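Home Help Board > Floors and Furniture > Tables

Hairpin leg table rocks on floorboards and is starting to mark them, what should I put under it?

Lamai Yensuk

Hello everyone, I hope this is the right part of the board, I did look at the furniture section but most of it seemed to be about sofas.

We moved into the upstairs of an old hall building in Clanley in February and it is a lovely big room, high white ceiling with beams going across, plenty of light, and a floor of wooden planks right through from one end to the other. I love the floor. I had carpet for my whole adult life before this and I still go about in socks just to feel it. The trouble is that I also love my table, and the two of them are not getting on.

The table has a wooden top with a nice warm brown grain and black metal hairpin legs, the kind made of bent rod that splay outwards. It's 76 cm high and the top is 65 cm deep, so not a huge thing, but it's heavier than it looks and I use it for everything. Post, reading, breakfast if I'm not in a hurry, and as the place where I put my glasses down and then can't find them again.

It has always rocked a little. In the old flat the carpet swallowed it up. On boards it goes clunk every time you lean on one corner, and if I'm writing a card my sister can hear it from the kitchen. I've tried folded cardboard, which works for a day or so and then squashes. I've also tried turning the table round, and then turning it back.

The bigger worry is that where the legs touch there are now small shiny dents in the wood, little crescent shapes, and a faint grey scuff where I must have dragged it to hoover. The boards were oiled by whoever had the place before us, I don't know with what, there was a half-empty tin of Omside left under the sink so I'm guessing it was that.

So really I'm asking three things at once, sorry. How do I stop the rocking, what goes under legs like these where there's hardly any foot to stick anything to, and can I do anything about the marks without sanding the whole floor? It's a rented place and I'd like to leave it as nice as I found it. I'm reasonably handy with a screwdriver and not at all handy with anything that plugs in.

Thank you for reading all that!

pegbag

Stick some felt on it. The round ones, pound shop. Mine have been fine.

Comment from Lamai Yensuk: Thank you! I did have a go with round felt ones when we moved in, but the rod is so narrow that it pushed straight through the middle and I found one of them stuck to the cat's bed. Perhaps I had a poor packet.

Comment from pegbag: get the thicker ones then

Theerawat Luangrath

Hello Lamai, and welcome to the joys of a board floor. I've lived with one for years and I wouldn't swap it, but you do end up knowing it rather well.

I'd start by finding out whether it's the table or the floor that is out, as it changes what you buy. Floorboards are hardly ever level with each other. They cup a little across their width, and one board will sit a touch proud of its neighbour, so a leg that lands on the edge of a board will behave quite differently from one that lands in the middle. Lift the table (lift it, please, with somebody at the other end, those scuffs are from dragging) and move it a hand's width along the room. If a different corner now rocks, it's the floor. If it's the same corner wherever you go, it's the table, and that is the easier one to put right.

Supposing it is the table. Clear everything off, lay a blanket on the floor and turn it upside down on its top. Have a look at the plates where the legs are screwed on. Hairpin legs work loose more than any other sort I know, all that length of rod acts like a lever on a few short screws, and people blame the floor for months when all it needs is a turn of the screwdriver. Do them up by hand until they're snug and then stop. If a screw just goes round and round, take it out, put a couple of wooden cocktail sticks in the hole with a dab of wood glue, snap them off flush, leave it overnight and put the screw back in. I have done this on a table, two stools and a garden gate.

If they're all tight and one leg is still short, you can pack it from above, between the plate and the underside of the top, and you'll never see it. A washer on each screw is the usual thing. My own table needed 2 mm on one corner and I used a bit of plastic cut from a margarine lid, doubled over. That was several winters ago and I've not thought about it since until this evening. Do keep the packing flat under the whole plate though, otherwise the leg goes off at an angle and you've swapped one wobble for another.

Now, feet. Pegbag's felt is perfectly good on a proper square leg but I wouldn't bother with it on hairpins, for just the reason you found. What you want are the clip-on feet that are moulded to go round the bend of the rod. They come as a little rubber or clear plastic shoe with a groove in it, and you push them on with your thumb. Mine are Trumano ones, I got them from Grgić, the ironmonger's on the corner by the bus station, who will sell you them singly if you ask and will also tell you about his knee. Measure the thickness of the rod before you go! They're sold to fit a certain size and they're useless if loose. The ones I have are 6 mm thick at the bottom, so the table does come up a shade, though you'd have to be a very fussy eater to notice.

One warning about rubber. Black rubber can leave a stain on oiled wood if it stays put for a long time, a sort of yellowish-brown shadow that doesn't wipe off. I'd go for the clear ones, or stick a disc of felt to the flat underside of the shoe, where it finally has something to hold on to. And lift the table every now and then to sweep underneath, as one bit of grit caught under a foot does more harm than the foot ever will.

As for the dents, don't sand anything yet. Shallow dents where the wood is squashed and not torn will often come up with a bit of damp and warmth. Put a few drops of water on the dent, leave it while you have a cup of tea, then lay a damp cotton cloth over it (an old hanky is ideal) and touch it with the tip of a warm iron for a few seconds. Lift, look, and do it again if it's coming. Be patient and don't sit the iron there. It does plug in, I'm afraid, but it's only an iron. It'll take the oil off that spot and leave it looking pale and a bit furry, so let it dry right out until the next day, rub it very gently along the grain with a fine pad, and put a tiny smear of oil back on with your finger in a rag. Try your Omside somewhere out of sight first, behind a door say, given you're only guessing what's on there. Spread any oily rag out flat outdoors to dry and don't leave it bunched up in a bin, they can heat up on their own and catch fire.

The grey scuff may be nothing more than metal off the leg. A white rubber, the ordinary school sort, got mine off.

I'd also ask your landlord before you put oil down. Mine was rather pleased to be asked and found me a tin.

Do let us know how you get on, I like a table story.

Lamai Yensuk, adding to the above

Oh, this was so kind, thank you, I've printed it out and it has been living on the table in question.

I did the moving test first and it was the same corner every time, so it was the table all along, poor floor. My sister and I turned it over on the spare duvet and one plate had a screw I could undo with my fingernail! Tightened that, and the one next to it, did the cocktail sticks on a third that was just spinning, and most of the clunk has gone. There's a very small tremble left if you really lean, and I've decided that if people lean on my table like that it's their own lookout.

Clear shoes are on with felt underneath. I went up to 65 in my head for how many times I'd say "left a bit" to my sister while we carried it back to its place, and she says it was more. It doesn't slide about as I feared it might.

The dents I've only half done. The crescent nearest the window came up beautifully, the deeper one less so, and I'm leaving it alone for now and pretending it's character. The scuff came off with the rubber exactly as you said. The landlord thinks it was Omside but he wants to check with his brother before I open the tin, so the pale spot will have to wait for the brother.

Some pictures of the room:

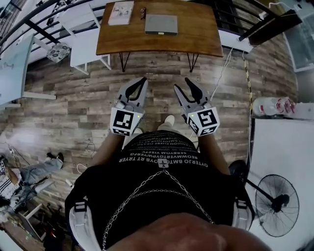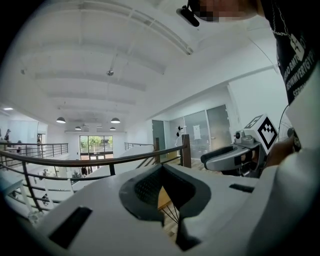
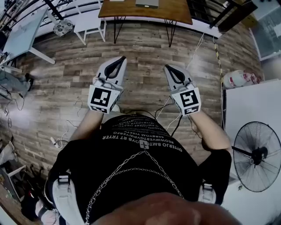

Floorboards in all three, the table in the first, ceiling beams in the middle one.

Comment from Theerawat Luangrath: What a handsome floor, and I'm glad the table is behaving. Check those screws again in a month or so, they do like to creep. And good luck with the brother.

Comment from pegbag: nice table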